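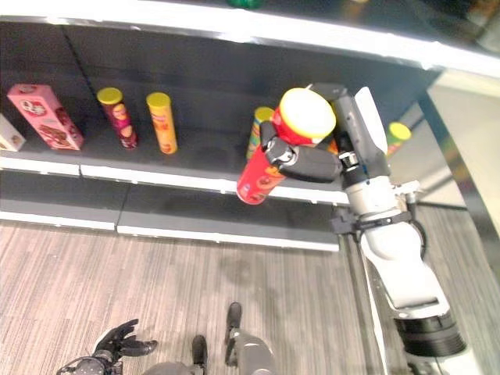 A red Pringles can at the shelf edge. Snacks are the aisle our shoppers ask about most.

Fledari Neighborhood Grocery Project
Progress report to the Valterent Fund
Prepared by Kimie Nomura, project lead
11/30/21

Where we are

The store is open! When we last wrote to you we had a lease, a leaking back wall and a long list of permits. We now have a working grocery on Hyun Street, open six days a week, and people are doing their real weekly shopping in it. I kept telling the team I would believe it when I saw somebody leave with a full cart and a bag of onions under one arm, and that happened on our second morning.

Membership stands at 900 households. That was our goal for the end of the first full year, so we are well ahead, and sign-ups have kept coming in at the register even though we stopped handing out flyers weeks ago. Members pay a small yearly fee and get a discount on store staples. Anyone can shop without joining, and plenty of people do.

Fresh produce

This is the part of the work I most enjoy writing about. Da-eun Yeo has signed supply agreements with 4 farms, all of them close enough to deliver the same day they pick. Greens and root vegetables have sold very well. Fruit has been harder. We over-ordered pears in the first weeks and had to mark them down, and the berries came in at a price our shoppers would not pay (fair enough, I wouldn't either). Da-eun now places the fruit order twice a week in smaller amounts, and waste has dropped a lot.

The cooking demonstrations you helped pay for started as a small table by the door and have grown into something people plan around. Tsutomu Hirose did one on cabbage that sold out the cabbage before lunch. He has since done squash, dried beans and a very popular session on what to do with leftover rice. Recipe cards go in a rack by the scales, and we reprint them constantly.

Packaged goods and snacks

We promised you a store that carries what people in the neighborhood buy, and that includes chips, crackers and cookies next to the oats and canned tomatoes. Some of our early supporters wanted a stricter list. We talked it over at two open meetings and the members were very clear: if they have to make a second trip for snacks, they will do the whole shop somewhere else. So we stock them at ordinary prices and put the member discount on staples.

Geert Aerts redid the shelf labels in larger type after several older shoppers told us they could not read them. Each label now shows the price per ounce as well. It was a slow job and it has been worth every hour, judging by how many people stop and compare.

Home delivery

The Bikier delivery service is running on cargo bikes, with 30 households on the regular route. Most are people who find the hill difficult or who do not drive. So-yul Yoo manages the route and also takes orders by phone, which matters a great deal to customers who do not shop online. We have not yet worked out a good way to carry frozen food, and for now we leave it off the delivery list. The insulated boxes we tried were too heavy on the steep end of the route. Two other designs are on order.

Staff and training

We have created five paid jobs, three of them full time. All staff have finished food safety training, and two are partway through a bookkeeping course at the community college.

Money

Spending is within the approved budget. The wall repair cost more than planned and we covered it from the equipment line, where we saved by buying the dairy cooler used. We have held on to the rest of that saving for repairs. Monthly statements are attached separately.

What comes next

In December we plan to extend evening hours, test a bulk section for rice, beans and flour, and set up 40 holiday food boxes that members can buy for a neighbor. We would also like to talk with you about moving part of next year's outreach money into delivery, where demand is growing faster than we can meet it. Da-eun and I can come to your office or do it by phone, and if any of you are nearby, please come and see the store. Mornings are best for greens.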